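4 min read

Ok so writing this fast before my shift. Three people have messaged me asking how the panic stuff is going and I keep typing out half an answer and deleting it, so. Blog post. Sorry.

Short version: better. Not gone. Drove over the Fitzsimmons bridge last week, both directions, by myself, radio on. If you've been reading since July you know why that's a big deal to me and if you haven't, well, I'll catch you up.

July was bad. I had my first real attack in the checkout line at the grocery store in Groltham with a cart full of frozen stuff. Hands went numb, then my mouth. Mouth! Didn't know that could happen. I was sure it was my heart. Left the cart standing there, went out to the car and sat with the door open and my feet on the asphalt until a lady asked if I needed an ambulance. I said no thank you very politely, like she'd offered me a mint.

Then the ER two nights later, when it happened again in bed. EKG fine, blood fine. The doctor was kind about it but you could tell she had a full waiting room. She said panic attack, I said no I don't think so, she gave me a sheet of paper. I had the bill before I'd read the sheet. $1,000 after insurance, and yes I'm on a payment plan.

What came after was worse than the attacks though. The avoiding. First that store, then any store with a line. Then the bridge. Then the highway, since the highway goes to the bridge. By the end of the summer I was taking back roads to work, 22 extra minutes each way, and telling everyone it was construction. My sister believed it for weeks. She even started going around herself, which I still feel awful about.

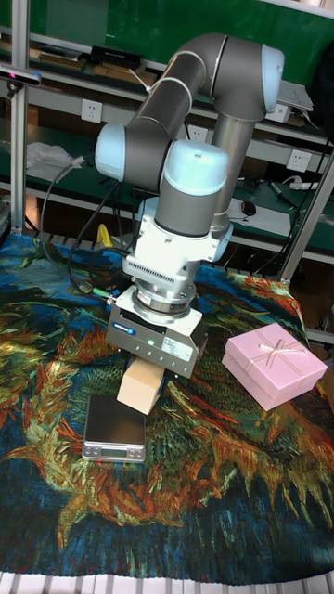

So, therapy. I called the Elov clinic because it was the only one taking new people and their wait was short-ish. I had the phone in my hand for most of a lunch break before I dialed. The woman on the line asked was I safe, was I eating, was I sleeping. Yes, kind of, no. Got an intake slot. Almost canceled it, had the text written and everything.

My therapist is Barrett Quintanilla (he's ok with me using his name, I asked, he said just spell it right). First session I talked the entire time. Second one he drew a ladder on a legal pad and had me fill it in, bottom rung the thing that scared me least and up from there. Mine went something like

stand in the store entrance
buy one thing, self checkout
buy one thing, real checkout, short line
sit in the parked car at the bridge lot
ride over as a passenger
drive over with someone
drive over alone

I thought it was kind of insulting to be honest. I'm a grown adult with a pension plan and my homework was to stand next to the shopping baskets. Did it anyway. Heart going like crazy by the gumball machine. Stayed until it came down a bit, bought nothing, went home and slept for two hours in my shoes.

The staying is the part I'd had wrong. I had always left at the worst point, so the worst point was the only thing I remembered. Barrett wants me to stay put till the number drops (we rate it, zero to ten) and write down what it was before and after. My notebook is a mess of numbers and arrows. Some days it goes 8 to 4. Some days it goes 8 to 7 and I'm mad the whole way home. He says write those down too.

Stuff that hasn't helped me, maybe it helps you: the breathing app. I got so busy checking if I was breathing right that I scared myself. Also the forum. I was on there every night reading strangers' symptoms and then getting them by morning. Deleted my login, don't miss it. I did cut down coffee, to one cup, and I resent it but ok fine it made a diference.

Medication, since people ask. We talked about it, I'm not on anything right now, might be later. No opinion on what you should do, I fix copiers for a living. Ask your doctor.

Bad week in there too. Had one at work, in the supply closet at the Goltska building, first in a long while, and I was so sure I was back at the start. I wasn't. Went back upstairs after and finished the job. Took me forever and my handwriting on the work order looks like a ransom note but it's finished. Old me would of gone home sick for the rest of the week.

Next rung, which I added myself: the bridge at rush hour. When it's stopped dead and you're just sitting up there. Feeling a bit sick typing that. I've told my sister now so she's going to ask me about it every day.

I also owe some of you emails. I've seen them. I'm slow but I read every one, and the person who wrote about the elevator, I'm writing you back first.

Ok shift. Late already, taking the highway.

© 2019 All posts and typos mine. Contact | Back to top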